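Predley Home & Workshop Forum > Kitchens > Countertops

Topic: Oil or hardwax on a butcher block top? Getting two different answers

saltbox_ned
Thursday, March 21, 2019

We are redoing the kitchen in a 1950s ranch and the plan is butcher block on the long run and on the island, with laminate staying by the stove. The quote for the wood came in at 3,073 delivered, unfinished. The shop that sells it says mineral oil and nothing else. My brother-in-law put hardwax on his three years ago and says oil is a waste of weekends.

Two adults, two kids, one dog. We cook most nights. The sink is an undermount and it will sit in the wood, which I already know some of you will object to. I want to finish the tops before they get installed, so I have until the plumber shows up to decide.

What would you put on it?

gudus_fan
Hardwax oil. Two thin coats, buff it, leave it a week. I used the Gudus satin and I have not touched it since last summer except to wipe it.

Thin is the important word. Everybody puts on too much and then complains that it's sticky.

pbundgaard
I'm going to disagree. Preben Bundgaard here, I built tops for a living until my back quit. Film or semi-film finishes look fine until the first spot wears through, and around a sink that spot will wear through. Then you are sanding the whole area to get it to blend. With mineral oil you wipe on more and go to bed.

The undermount is the real problem. Seal the end grain in the cutout before anything else, top and bottom edges, and do it more times than you think you need.

saltbox_ned
Thanks both. On the end grain, seal it with what? The same oil?

pbundgaard
No. Epoxy or a thinned varnish in the cutout only. Nobody sees it. Then your oil everywhere else.

carla_in_ohio
I've had oiled block since before we had kids and I am on Preben's side, with one complaint: berries. And beets, and red wine, but berries are the worst because you don't notice one rolling off until it has been sitting there overnight under the fruit bowl.

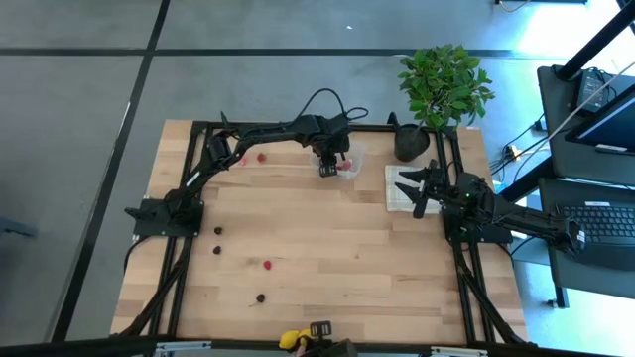 Stains come out of oiled wood more easily than people say if you get to them the same day. I use a paste of baking soda and a little water, let it sit ten minutes, wipe, and re-oil the patch. Lemon juice if it's still pink. The cheapest prevention I know is leaving the fruit in the clear plastic container, like the red berries there on that striped blond top, until you are ready to eat them. A colander dripping on the counter is how I got my two permanent marks. A lighter wood shows everything, so if yours is going to be pale, plan on doing this now and then.

gudus_fan
Or use hardwax and wipe the berries off with a sponge.

carla_in_ohio
Until it wears through next to the sink, see above.

gudus_fan
Mine hasn't.

pbundgaard
Yours is eight months old.

mirsad_s
Mirsad Stojanovska, I do installs for a living, mostly rental units. Both of you are arguing about the top side. The thing that wrecks these counters is the bottom. People put five coats on the face and leave the underside raw. Then the dry months come, the two faces move at different rates and the top cups. I got called back last August to one that had lifted so far off the cabinet you could slide a phone under it.

Whatever you pick, put the same number of coats on the bottom. Also do not screw it down tight. Slotted brackets, or oversize holes with washers, so it can move across the grain.

saltbox_ned
The shop's instructions say to run screws up through the corner blocks of the cabinets. Nothing about slots.

mirsad_s
The shop isn't coming back to fix it.

lowell_t
Small correction, it depends on the width. On a 25 inch deep counter you get some movement but I've seen plenty screwed straight down that are fine. On an island that's 40 inches across I would never do it.

mirsad_s
Fair. His has an island though.

saltbox_ned
Island is 38 across. Slots it is.

Next question is grain and color. My wife wants the strips mixed, light and dark. I would like it even. The Ladefoged showroom had a maple one that was nearly all one shade and it cost 846 more than the mixed.

carla_in_ohio
Go mixed. It hides crumbs, small dings and most of what I wrote about above. Ask the shop how long the individual strips are, too. Short strips with a lot of joints look busy on a long counter.

lowell_t
Even maple goes yellow anyway, more so with oil. I would not pay for it.

Here is one with light wood and the lines of the strips still easy to see. I like this better than the showroom look where everything is matched.
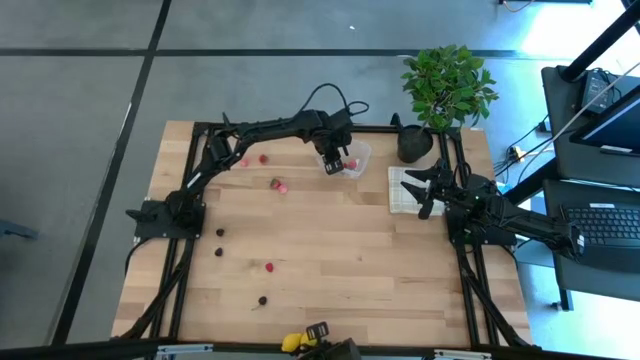
Light butcher block, set over a gray concrete floor.

saltbox_ned
That's close to what she wants. Gray floor is what we're getting too, only in tile.

pbundgaard
Looks good pale like that. Bear in mind that oil will take any raw top a shade or two darker. Wet an offcut with mineral spirits and you'll see roughly where it ends up.

gudus_fan
There's a hardwax with a bit of white in it that keeps it light. Zimside makes one, 95 a can. One can did my whole peninsula, top and bottom.

pbundgaard
95 for a can of wax.

gudus_fan
How much have you spent on mineral oil in ten years?

pbundgaard
Less than that.

lowell_t
If you go with the white stuff, stir it constantly. The pigment sinks and the last third of the can comes out like primer. Ask me how I know.

saltbox_ned
OK, where I've landed. Mixed strips. Epoxy in the sink cutout. Equal coats on both sides, slotted brackets on the island. Oil on the island because that's where we'll chop and I can redo it easily. I'm going to try hardwax on the sink run and see who was right.

The offcut from the sink is going to be my test piece, half and half. I'll put some berries on it.

pbundgaard
You'll be sanding the sink run in two years.

mirsad_s
Before you coat anything, let the slabs sit flat in the house for a week or so, stickers between them. Not in the garage.

saltbox_ned
They are in the garage.

mirsad_s
Move them.

Page 1 of 1. 521 views.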